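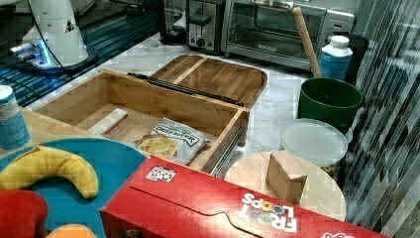 Relative humidity is a poor number to run a house by, and I spent most of the winter running ours by it. What follows is a write-up of the logging I did between October and the new year, mainly so that I can find the method again when I want to repeat it.

The house is a brick end terrace in Zeltthorpe, solid walls, no cavity, with double glazing fitted by a previous owner. The complaint was condensation on the north bedroom window and a patch of mould behind the wardrobe. The usual advice is to buy a dehumidifier. I wanted to know first where the water was coming from.

## Kit

I used 3 Enero loggers, the small battery type with a removable card. One went in the kitchen, one on the landing and one in the north bedroom, on the wardrobe side. Before placing them I sealed all of them in a tub with a saturated salt solution and left them overnight. Two agreed closely. The third read high by a constant amount, so I wrote the correction on a strip of masking tape and stuck it to the case. A constant offset is easy to live with. A drifting one is a reason to bin the sensor.

The useful quantity is absolute humidity, or dew point if you prefer, and neither is what the display gives you. Both have to be worked out from temperature and relative humidity together. The spreadsheet does this in one column. If you log only relative humidity, every change in the heating looks like a change in moisture, and my first plots were mostly a picture of the boiler timer.

## Placement

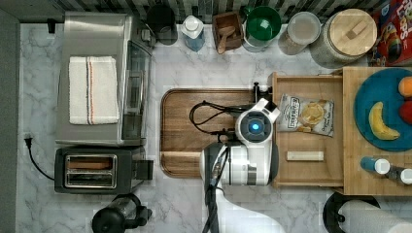 Sensor position accounted for most of my bad data. The bedroom logger was fine from the start, but the kitchen one went through several homes before its trace made sense. A toaster oven is a good example of the problem: the air near the casing warms, relative humidity drops sharply, and the log shows a dry kitchen at teatime. Ours has a folded towel with red and dark blue stripes on top of it, and fabric takes up and gives off moisture on its own schedule, so the spot next to it is no good either. The toaster just below is as bad for short spikes. I ended up putting the logger on the side of a wall cupboard at head height, well away from the cooking end, and left it there for the rest of the run.

The same rule holds elsewhere. Keep off outside walls unless the wall itself is what you are measuring, keep out of direct sun, and keep away from radiators. The bedroom logger broke the first of these on purpose, as the cold corner was the whole point.

## Results

The full run was more than 558 hours, with one gap where I took a card out and forgot to put it back. With the heating on, the landing sat at 21 degrees for most of the evening and its relative humidity bottomed out at 37 per cent. On that figure alone the house is dry, if anything too dry.

The dew point told a different story. It rose in the kitchen during cooking, then on the landing, and then in the north bedroom, where it stayed up until morning. The bedroom window surface was below that dew point on every cold night I checked with the infrared thermometer. Infrared thermometers read badly off bare glass, so I aimed at a square of matt tape.

Showers mattered less than I had assumed. The bathroom fan works and the door shuts. Drying clothes on the landing mattered a great deal, and gave a long flat hump in the trace that I mistook at first for a weather effect.
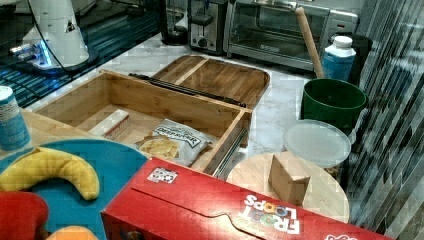

One reader of the earlier post objected that I was ignoring the walls: plaster and brick hold far more water than the air does, so a peak in the air trace says little about how much has been produced. The same message suggested leaving the house empty and watching how long the dew point took to settle.

It is a fair objection. The air peak is a lower limit on what was released, and the buffering explains why the bedroom stays damp long after the kitchen has recovered. I haven't done the empty-house test. It needs a cold spell with steady outdoor conditions and somewhere else for us to be.

## What changed

The kitchen extractor was the obvious fault. The old one recirculated through a grease filter and vented nothing. I replaced it with a Tichý inline unit ducted through the wall, and set the overrun timer long. It is quieter than the old one at low speed, and a bit louder at high speed, where the duct has a bend I could not avoid. The kitchen door is now kept shut during cooking and the washing dries in the bathroom with the fan on.
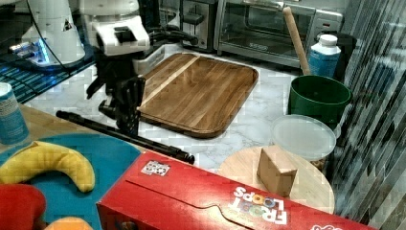 *Chopping board on the worktop.*

The wardrobe has been pulled out from the wall on battens, offcuts from Selemwood, cut to leave an air gap behind. The mould patch was cleaned and repainted with ordinary emulsion — I would like to see it if it comes back, so no fungicidal additive.

Still to do: a proper outdoor reference in a ventilated screen, new batteries in the landing logger, and a second salt test to see whether the offset on the taped one has moved.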